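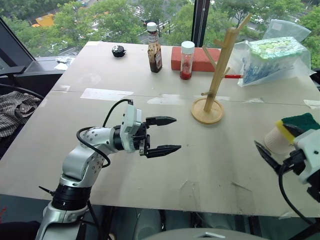

Progress report on table storage and tableware, Skillanmont kitchen room

Submitted to: Fadon, small equipment grants
Prepared by: Joonas Leinonen, Fumholm
Date: November 24, 2020

1. Period and scope

The report covers the work done since the July statement. The grant pays for the table surface, the small storage items that stand on it, and the written layout for putting things away at the end of use. Wall cupboards, the sink unit and the floor are paid for from Fumholm's own budget and are left out.

2. Table surface

The top is made up of pale boards butted together, with a seam running across the middle. The boards were laid in the first week of the period and have stayed down. They are level across the seam to the touch, and a cup pushed over the join does not catch.

The surface finish is the weak point. It is scuffed, there are faint stains, and strips of tape remain from the period when positions were being marked out. Removing the tape with a plastic scraper worked on the older strips. On the newer ones it left adhesive, and scraping was stopped. A citrus-based remover has been tested on an offcut and did not change the colour. Treatment of the full top is planned for the next period, after the layout is agreed, so that positions need only be marked again once.

Paper patches on the boards are to come up at the same time.

3. Layout of the back row

The July layout put condiments on a tray at one end. The tray took up working depth and has been withdrawn. Tall and lidded items now go in a loose row along the back of the table, leaving the middle and front for cups and washing-up.

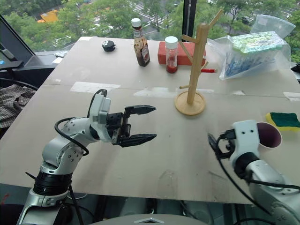 Access to the condiments was the point raised most often in the July comments. Under the tray arrangement the jar had to be moved before the bottle could be lifted, and the bottle was sometimes put back in front of it. The current row sets the sauce bottle and the small lidded jar side by side, with the red block lying flat behind the jar. Both can be picked up separately from the front. Both have white tops, and the bottle is much the taller of the two, so they are told apart by height and contents. A label for the jar has been requested. The block will stay where it is until the spacing along the row is fixed, and will then be moved to the shelf.

Spacing is set at 8 cm between the bottle and the jar. Four other spacings were tried. Anything closer led to the two being knocked together on return, and anything wider pushed the mug stand too far along the table.

4. Cups and mug stand

The wooden mug tree has a round base and four short pegs set at different heights. The trial load of four mugs was acceptable with all handles pointing outwards. With only the upper pegs loaded on one side the stand leaned slightly when knocked, and the layout sheet now says to fill the lowest peg first.

Paper cups cannot be hung and have no fixed place at present. They tend to be left in the working area. Two options are being compared: a short tube fixed to the back edge, or a marked square on the table. Heinonen has quoted for the tube. The marked square costs nothing beyond the marking, but a light cup is easily tipped and the square does not prevent that. A decision is expected before the next statement.

5. Sponge and cloths

One type of sponge is now in use, yellow with a dark green scouring side. The previous mix of types made reordering awkward. The scouring side is reserved for pans and the yellow side for cups and the table top. Repeated scouring of the boards in the first weeks is thought to account for part of the scuffing, though this has not been tested.

There is no drip dish for the sponge. One should be added to the order. Cloths need a rail and at present go wherever there is room, including over chair backs.

6. Packaged stock

Items still in clear plastic bags are kept at the window end. This is a temporary position. They are to be unpacked, checked against the delivery note and moved off the table. Loose bags should be flattened and put with the recycling on the same day.

7. Spending

The award for this part of the work is 367 euros. Roughly 300 euros has been spent or committed, mostly on the boards and their fixings. The balance is expected to cover the adhesive remover, the jar label, the drip dish and, if chosen, the cup tube. No extra funds are requested. Receipts are held at Fumholm and can be sent as scans.

8. Outstanding items

Tape residue and paper patches: to be removed from the full top.
Paper cups: fixed place to be decided.
Red block: to be moved to the shelf once spacing is confirmed.
Bagged stock: to be unpacked and checked.
Cloth rail: position not agreed. The wall by the window is outside the scope of the grant, and a rail on the table leg would be in the way of chairs.

9. Request to Fadon

Agreement is sought to move the cost of the withdrawn tray, which was returned to the supplier for credit, to the storage line. The sum is small and does not alter the total. A reply by e-mail is sufficient.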